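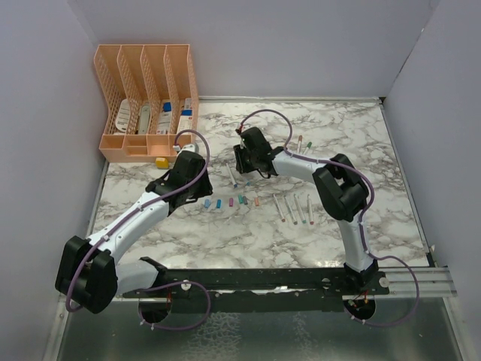
A mesh organizer with four upright slots, on a marble-patterned tabletop.

Homville Seed Library: progress report for November
Prepared for Ignacio Achterberg, Conemero Fund

Dear Ignacio,

What a month! When I wrote you last we were still sorting the fall returns, and I was a little worried we'd be sorting them until spring. We finished with a few days to spare, and the seed room at the Nyitrai Street branch finally has a floor you can walk on again.

Returns and lending
We took in 247 packets of home-saved seed this fall, and the beans alone filled two drawers (pole beans mostly, plus a speckled bush type that a borrower's family has been growing for three generations and was kind enough to share). Borrowers checked out 489 packets over the full season. Garlic was new this year and went out so fast that we had to stop taking requests before the end of October. Next year we would like to buy more planting stock earlier, and I've put a line for that in the draft budget.

Germination tests
Ivar Rønning ran all of the tests on damp paper towels in the staff kitchen and kept beautiful notes. Tomatoes and peppers did very well. Onions did not, and we have pulled all the onion seed older than two years. The carrot results were mixed: one batch came up thick as grass and another hardly at all, and Ivar wants to repeat both before we decide what to keep. He is also trying lettuce at a cooler temperature, since the first round was done next to the stove. I'll send those numbers when I have them.

Classes
We held seven classes, one more than planned. The squash class was the big hit. People stayed almost an hour past the end asking how to hand-pollinate, and several of them signed up on the spot to grow out our Rorico squash next summer, which needs a good distance from other varieties and has been hard to place. The evening class on wet-processing tomato seed had a small turnout, and I think a 7 p.m. start is too late for families. We'll try 5:30.

Spending
We are on budget for envelopes, labels and class supplies. The drying screens came in under the estimate. The dehumidifier cost more than expected, and the two nearly cancel out. Printing for the spring catalog has not been billed yet.

Coming up
The goal for spring is 1,000 packets on the shelf by opening day. We're well on the way, with flowers and herbs still to be packed. The catalog draft goes out for proofreading next, and the Spanish version will follow right behind it. I still need a decision from you on whether the unspent travel money can be moved to garlic stock.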